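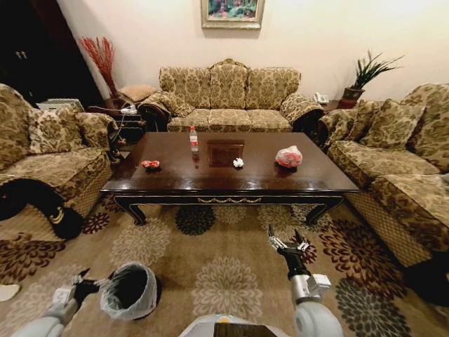 Home & Living | Readers' Rooms

Five minutes for the coffee table

Our September challenge is the easiest one yet, and we love it! Every evening, before you sit down, clear whatever has landed on the coffee table. Wrappers, used tissues, knotted-up plastic bags, the water bottle from lunch. Trash goes out, the bottle goes back to the kitchen, and then you wipe the top with a dry cloth (dark glossy wood shows every fingerprint, so go with the grain).

Got patterned sofas? Plump the cushions while you're there. Damask looks so good when it's sitting straight.

More than 100 of you joined in last time, and the Urrego group kept going for 2 extra weeks. Send us your tips by the end of the month!

We use cookies to remember your preferences. OK

© Getus Home Letter | Contact | Back to top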